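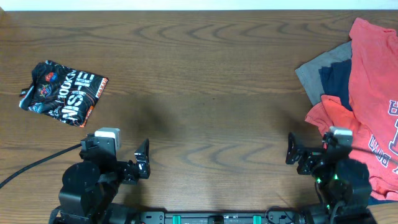

Section 4: Transferring a Record to Disk

Read this section before you connect anything to the Sketerano phono preamp. The box says "one-touch archiving." There is a button, and it does start a recording, but I wouldn't trust it with a single I cared about.

1. Switch off the amplifier and the preamp.

2. Plug the turntable's red and white leads into PHONO IN. Attach the ground wire to the post at the back. The quick-start card skips the ground wire. If you skip it too, expect hum.

3. Run the USB cable straight to the computer. Hubs are supposed to work. Ours dropped out on 2 sides of a dub twelve-inch before we gave up on it.

4. Open Hastar and choose the preamp as the input. Turn off "Auto Enhance," which comes switched on.

Note: Auto Enhance claims to bring back lost bass. On reggae pressings it mostly makes the kick drum swallow the bass line. Wakana Sugiyama ran the same B-side both ways and couldn't find a passage where she preferred the enhanced one.

5. Play the loudest part of the side and set the gain so the meter peaks below the red. Echo throws and snare hits will go higher than you think, so leave room.

Caution: Don't use the "Smart Level" button. It changes the gain in the middle of the tune and there is no undo.

6. Lift the arm, start recording, then lower the needle. Keep the run-in groove. You can trim it later.

7. Stop after the run-out and save as WAV before doing anything else.

8. Type in the label, matrix number and side yourself. The Zultcombe lookup filled in 126 titles for us, and Ieuan Kneath is still fixing them. It can't tell a version from its vocal.

Click removal

The "Gentle" setting is not that gentle. It treats rimshots as scratches. Mark the bad clicks by hand, repair those, and compare with the untouched WAV before you export.

If the left channel is missing, reseat the cartridge before you download the driver update. The update notes promise "improved stereo stability," whatever that means, and it didn't bring our channel back.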